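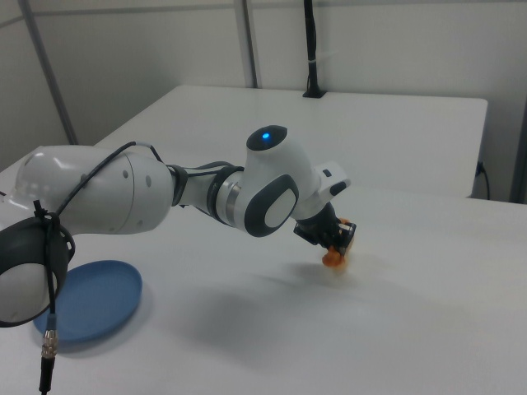 Arm stops mid pick, drops the part

zutley23
Third time today. Fault 604, protective stop, gripper opens and the part goes on the floor. Cycle 144 this time. Any ideas?

melness_bench
Cable. Seen it loads, wrist turns and it pulls tight. Re-tie it with more slack

bullovari
Wouldn't be the cable if its always mid pick. Payload set wrong imo

zutley23
payload checked twice, its right

melness_bench
so try the cable then

bullovari
More worried the gripper opens on a stop. Should hold!! Check that output before you run it again, and keep hands out

zutley23
Fair. Powered down, will look at teh output first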